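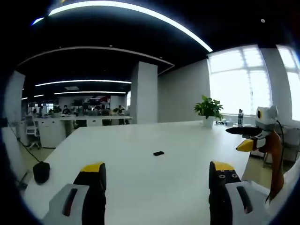 Zwischenbericht zum Vorhaben Steda: Erfassung und Sanierung von Hausanschlüssen im Trinkwassernetz
Berichtsstand: 5. Oktober 2018
Projektleitung: Eirlys Lougher
Bearbeitung: Amirul Yusof, Dilani Haque

1. Stand der Arbeiten
Im Berichtszeitraum wurde die Bestandsaufnahme der Hausanschlüsse in den Zonen Nord und Hafen abgeschlossen. Das Leitungskataster enthält nun 2217 Anschlüsse mit Angabe von Werkstoff, Nennweite und Einbaujahr. Bei 909 Anschlüssen stammt das Einbaujahr aus den Bauakten, bei den übrigen aus der Zählerkartei des Versorgers. Widersprüche zwischen beiden Quellen werden im Kataster mit einem eigenen Statusfeld geführt und vorerst nicht bereinigt.

Die Zone Oberdorf ist noch offen. Die Akten vor der Eingemeindung liegen nur auf Mikrofilm vor, die Digitalisierung wurde an die Firma Kárason vergeben. Die Lieferung der ersten Rollen steht aus.

2. Leckortung
Die Geräuschlogger wurden an Schiebern und Hydranten der Zone Hafen eingesetzt und nachts ausgelesen. Die Korrelation ergab zwei Verdachtsstellen, beide an Anschlussschellen aus Grauguss. Eine Stelle wurde aufgegraben und instand gesetzt, für die zweite fehlt die verkehrsrechtliche Anordnung. Der nächtliche Mindestzufluss der Zone wird weiter beobachtet; eine Bewertung folgt nach Vorliegen einer vollständigen Messreihe.

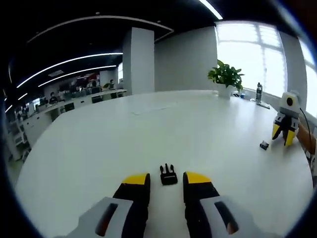

Tischfläche mit kleinem schwarzem Kunststoffteil

3. Datenhaltung
Die Übernahme in das Fachsystem Cuduseo erfolgte über die Standardschnittstelle. Nachzuarbeiten war die Zuordnung der Flurstücke, bei der Teilungen nach der letzten Katasterfortführung nicht erkannt wurden. Þröstur Damgaard hat dafür eine Prüfroutine erstellt, die bei jedem Import mitläuft.

4. Mittelverwendung
Die Mittel für das laufende Jahr sind zu nahezu 80 Prozent abgerufen. Minderausgaben bestehen bei den Tiefbauleistungen, Mehrausgaben bei der Aktenerschließung. Eine Umwidmung zwischen beiden Positionen wird mit gesondertem Schreiben beantragt. Der Kostenrahmen insgesamt bleibt unverändert.

5. Abweichungen und weiteres Vorgehen
Der Arbeitspunkt Oberdorf verschiebt sich auf Dezember. Die Priorisierung der Sanierungsabschnitte durch das Büro Dristia (Ansprechpartner: Darius Ciobanu) beginnt daher zunächst mit den Zonen Nord und Hafen. Gewichtet werden Werkstoff, Alter, Schadenshäufigkeit und geplante Straßenbaumaßnahmen. Die Gewichtungsfaktoren liegen im Entwurf vor und sind mit dem Versorger noch abzustimmen.

Anlagen: Anschlussliste nach Zonen, Auswertung der Geräuschlogger, Mittelabruf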